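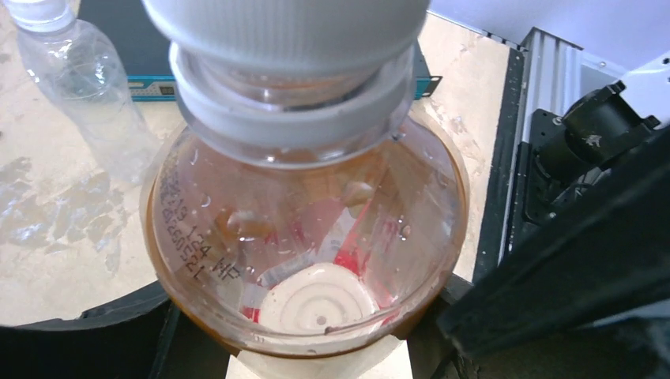
Prestovier open day: the jar-handling arm, reviewed

Prestovier opened its workshop for an afternoon in March, and I went mainly for the arm they have been promoting for small kitchens and labs. It is sold by Okatetti as a bench kit: arm, gripper, wrist camera and a length of aluminum rail. I stayed at its table for 90 minutes.

Védís Bech ran the demonstration. The job was picking and placing a wide clear plastic jar with a ribbed white screw cap. I thought that was a fair choice. Clear plastic is hard for cameras, and this jar had droplets on the inside wall and something bright red in it, so there was plenty to confuse the software. A clear bottle with no label lay on the same tabletop.

Grip

The fingers are long, black and matte. They closed slowly and held the jar below the collar without denting it. Out of 10 lifts that I watched, 2 stopped early and had to be restarted. Bech put that down to reflections near the neck. She did not adjust anything between tries, which I appreciated.

Camera

The wrist camera looks down past the cap and into the jar. That is useful for checking what is inside, less useful for finding the outline. Printed characters on the side show up mirrored when seen through the plastic, so don't plan on reading labels this way. Oddur Thorlacius, who wrote the setup guide, told me they track the cap and ignore the print.

Noise and size

Quiet enough to talk over. The arm takes up more of the bench than I expected, and you need to leave the fingers room to swing out. Measure first.

Price

The kit costs $1,029 without the rail. The older Barkley arm is cheaper, but its fingers are too short for a jar this wide. I have not tried the Maksymiv version.

What I didn't see

Cap removal. It is listed as a feature, but it was not part of the program that afternoon. I also didn't see it work with glass.

I would buy it for moving closed plastic jars from one spot to another. For opening them, I'd wait for the next demonstration, which Bech said would include the cap tool.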